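4. Loading and restocking the Katene drinks cabinet

4.1 Before loading

The cabinet must stand upright for 12 hours after delivery before it is connected to the mains. Set the thermostat to position 4 and allow the interior to cool with the door closed.

Caution: Do not place glass bottles on the upper shelf. The shelf is rated for cans only.

4.2 Loading the shelves

1. Open the door fully until the hinge clicks into the hold position.

2. Pull the lower shelf forward as far as the stop. Do not lift it past the stop while it is carrying stock.

3. Bring cans to the cabinet on a flat tray with raised sides. Cans should be carried upright and set down singly.

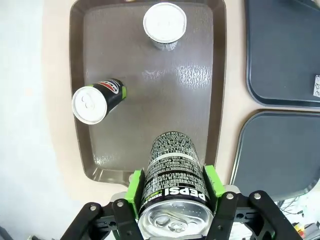 4. Place each can on the shelf with its lid uppermost. Dented cans, or cans with a damaged pull tab, must be set aside and entered in the stock book.

5. Leave a clear gap between the rear row and the back wall - the air outlet is behind it and must not be covered.

6. Push the shelf back, release the hinge and close the door.

Note: After a full restock the temperature display may flash for up to 5 hours. This is normal and no action is required.

4.3 Stock records

Sites using the Pastance stock book should enter the shelf number before the product name. Completed pages are sent to Josefien Maes at the Gandura service office at the end of each month. Cabinets that have passed 2000 door openings are due for a seal inspection (see section 7).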